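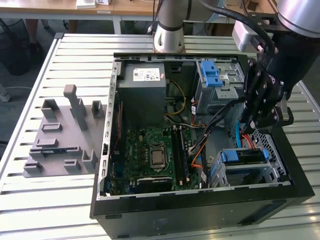
Journal > Winter > 10 January 2020

Day 4 of giving up sugar, and I have become a person who reads the backs of soup cans. The plan came out of December, when I ate a whole tin of Entwistle shortbread standing at the sink and called it lunch. I told Cheng-en Tse I would quit until spring. He asked which spring. My head this morning felt like a desktop computer laid on its side with the cover off, everything on show, the power supply sulking up in the corner. I drank two glasses of water and got told by the internet that this was my body thanking me. It has a funny way of saying so.

Breakfast was Britik oat flakes, plain. I have owned the box long enough that it moved apartments with me. With salt they are fine, and without salt they are wallpaper paste, and I ate them without salt because I was reading about salt at the time.

Walked to the store at noon. Ketchup has sugar. The rye bread has sugar. The pickles I have been eating all week as my reward have sugar, so strictly speaking this may be day 1. I've decided the pickles don't count. Bought a Skoneo bar, which says "no nonsense" on the wrapper and tastes of carpet and dates. It cost more than the bread and the pickles put together.

Mom called at four. She wanted to know if honey was allowed and I said no, and she was quiet long enough for me to hear her spoon going around the cup. She lived to 69 on dessert every night, she said, and intends to reach 80 the same way.

Dinner: eggs, the rest of the bread (see above), an orange. The orange was wonderful. I ate it over the sink too, so some things haven't changed.

There's half a bag of Orby caramels in the coat closet, behind the boots. I know exactly how it's folded. Going to bed at nine.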